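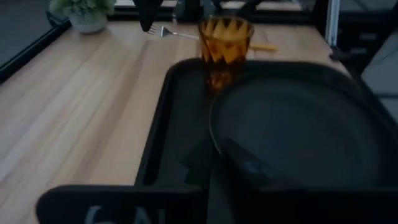
Entry 13: table-clearing task, Ridlow student project
August, 14:00

Items set out for the session: fork, amber glass, black tray and dark plate. The plant remained at the far side of the table. The fork is to be picked up first and the glass second.

The gripper closing force was set to 500 in the Kan controller and is not to be altered between runs. Run 583 was stopped early and should be left out of the totals. Yung-ching Hsiao will check the wrist cable before session 2.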